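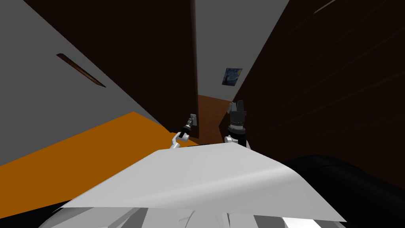

Callness College Robotics Support Desk
Ticket title: Doorway task stalls between the two panels in simulation
Project: Lema (second-year student project, mobile robot with two arms)
Simulator: Castby
Opened by: Lema project group
Status: Resolved, with one item carried forward
Priority: Normal
Date opened: November 6, 2025

Summary of the fault

The project group reports that the simulated robot reaches the door in the hallway task and then fails to complete the opening movement. The left arm is brought up to the face of the door near its lower right edge, after which the base remains where it is and the task runs until the time limit. No error is shown to the operator. The fault appeared after the group moved its work from the teaching machine to the shared server, and the group has asked whether the server installation is at fault.

The task is part of the assessed work for the module. The group has therefore requested an answer before the next supervised session.

Information supplied by the group

The hallway layout is the standard one issued with the module in August. The group has confirmed that it has not moved the walls, the doors or the picture on the far wall (the copy of The Starry Night, which the marking script uses as a sighting point for the robot's heading). The control program is the group's own. The arm planner is Clarnano, as supplied to all groups.

The time limit for the task is 400 seconds. The group states that the door is reached well within this limit on every attempt.

The head camera view appears tilted when the robot is in the doorway. The group asked whether this was a display fault or whether the robot was leaning.

Log of work

Entry 1, Support Desk
Ticket accepted. The group is asked to supply its settings file, the saved starting position and the planner log from one failed attempt. Please do not send screen recordings of the full attempt, as the ticket system will reject them.

Entry 2, Lema project group
Settings file, starting position and planner log attached. We have also attached the view from the head camera at the point where the robot stops. Both arms are forward in the gap, with the left gripper up at the door and the right arm more upright beside the other panel. The fingers of the right gripper are slightly apart. We had expected the right arm to be folded at this stage.

Entry 3, Support Desk
The files have been received and load correctly. The fault was reproduced on the shared server at the first attempt. It was then reproduced on the teaching machine with the same settings file. The server installation is therefore not considered to be the cause, and the group's request for a fresh installation has been declined.

With regard to the tilted view, the settings file contains a roll value for the head camera. The standard value is zero. The robot's base was level in the simulator when this was checked. The group should restore the standard value before submission, as the marking script assumes a level camera when it looks for the painting.

Entry 4, Lema project group
The roll value was left over from an earlier test of the camera mounting. It has been restored to zero. The view is now level but the robot still stops in the same place.

Entry 5, Support Desk
This was expected. The camera value affects the view and the heading check only, and has no bearing on the arm movement.

The planner log has been examined. Clarnano accepts the target for the left arm and then refuses each path for the base, giving the reason as contact between the right arm and the large panel on the right-hand side of the gap. The planner makes 70 attempts to find another path and then waits without reporting to the control program. The absence of an error message is the normal behaviour of this version and is described in the module notes under waiting states.

The group is asked to confirm what position the right arm is instructed to take before the base enters the gap.

Entry 6, Lema project group
The program calls the position named "carry". We understood this to be the folded position.

Entry 7, Support Desk
"Carry" holds the right arm forward and raised, ready to receive an object. The folded position is named "stow". The names were changed when the August files were issued, and groups which began from last year's program may still have the old name in place.

Please make the following changes and repeat the test.

1. Replace "carry" with "stow" for the right arm in the approach stage only.
2. Set the safety margin around both arms to 4 centimetres. The file at present has no value, and the planner then applies its own, wider margin.
3. Switch on planner reporting, so that a refused path is passed back to the control program.
4. Run the task from the saved starting position, and again from the standard one.

Entry 8, Lema project group
All four changes made. The task completes from the saved starting position. From the standard position it completes on most attempts, but on some the robot enters the gap at an angle and the planner reports a refused path for the left arm.

Entry 9, Support Desk
The report is now reaching the control program as intended. The remaining refusals arise from the approach angle and are a matter for the group's own program. Assistance with approach planning is available in supervised sessions and is not given through this ticket system, in keeping with the rules for assessed work.

The group may wish to note that the simulator keeps only the last 1000 lines of the planner log. A long wait will overwrite the record of the first refusal. The log should be copied as soon as the robot stops.

Entry 10, Lema project group
Understood. We are content for the ticket to be closed. We would ask that the change of name from "carry" to "stow" be added to the module notes.

Entry 11, Support Desk
The request has been passed to the module office and is carried forward under a separate ticket. Until the notes are amended, groups using a program from a previous year should compare their position names with the list in the August files.

Ticket closed. It may be reopened by the group within the current term by replying to this entry.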